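Ticket: lid won't stay latched on Ovska handled box (white, beige lid)
Opened by: Bethel Abdella
Status: Solved (with a workaround)

Hi all! I've been going back and forth with this box since I got it and I figured I'd write the whole thing up in one place, partly so Declan stops getting my messages in bits and pieces. Short version: the lid goes on fine, the latch clicks, I pick the thing up by the handle and the latch lets go.
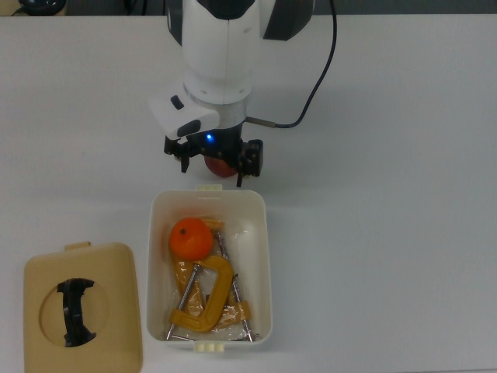
What I keep in it changes from day to day, which may be part of the trouble. Mostly it's the two yellow C-clamps, still in some of their plastic wrap because I'm lazy and because it keeps them from scratching each other up. Then whatever fruit I'm bringing along goes on top, so a mandarin more often than not. I know, I know, clamps and lunch in one box. It's a small box and I only have two hands.

My first thought was weight. I put the box on the kitchen scale with both clamps in it and got 1,300 grams, and the sticker on the bottom doesn't give a limit. So I took the clamps out and tried it with only fruit. The latch held. Put the clamps back and it popped on the second lift. OK, weight, case closed, right?

Well, no. I tried it again with a bag of rice that weighed more than the clamps, and it held every single time! I walked it up and down the hallway, I swung it a bit, nothing. That's when I opened this ticket.

Reply from Declan Cheetham
Thanks Bethel, good notes. Couple of questions. Is the lid sitting flat all the way along before you close the latch? And which way are the clamps lying? Those screws are long for that box. If the end of one is pushing up against the lid it'll lift the rim a hair and the latch only has a hair to spare.

Reply from Bethel
Checked! The big one I usually put in on a slant with its T-handle toward one corner, and the other one slants the opposite way with the screw running into the other corner. They sit OK when the box is on the table. But if I tip it at all they slide, and one climbs up on the other. I could hear it when I shook the box next to my ear, a sort of clunk and then a scrape. I didn't see anything touching the lid when I closed it, but of course I can't see in once it's closed.

Reply from Declan
Try this. Smear a little chalk on the underside of the lid, close it, carry the box the way you normally would, then open it and look for a clean spot.

Reply from Bethel
Did it, and there's a clean spot the size of a lentil up near the latch side. So it's the end of a screw, and it's pushing right where it does the most harm. I also washed the mandarin, which had turned out a bit chalky.

Things I tried after that, in order:

Winding both screws in as far as they'd go. Helped a lot. It held for six lifts and then popped on the stairs.

Folding a dish towel under the clamps. Worse, because it raised everything up.

Folding the dish towel and stuffing it down the side instead. Better! The clamps can't slide now so they can't climb.

Taking the plastic off. I'd been putting it off, but Declan said the wrap was making them slippery, and he was right. They sit still much better bare. I do miss it for the scratching, so the towel is doing two jobs.

A rubber band around the whole box. Works, looks awful, and you have to take it off to get at anything, and I kept losing it.

Reply from Zewditu Woldemariam
Jumping in because I have the same box. Wipe the latch! Mine got gummy with something (syrup, I think) and would click without really catching. Warm water and an old toothbrush. Also, the handle folds down into the round dip in the lid, and if it's not all the way down when you stack another box on top, it leans on the lid and bends it over time.

Reply from Bethel
Oh, the stacking! I'd been keeping a Krasniqi tin on top of mine for weeks. I've moved it. I laid the lid flat on the table and pressed on the middle and it does rock a tiny bit, so there's probably a slight bend in it now. I've left it under a couple of cookbooks overnight and it's a little better, maybe.

Where it stands: screws wound in, towel down the side, latch brushed clean, nothing on top. I've carried it to work and back all through August and it's popped once, and that time I'd forgotten the towel. The fruit goes in a paper bag now – Declan insisted.

Marking as solved. If anyone knows where to get a spare lid on its own, without buying the whole box again, please add it below and I'll reopen.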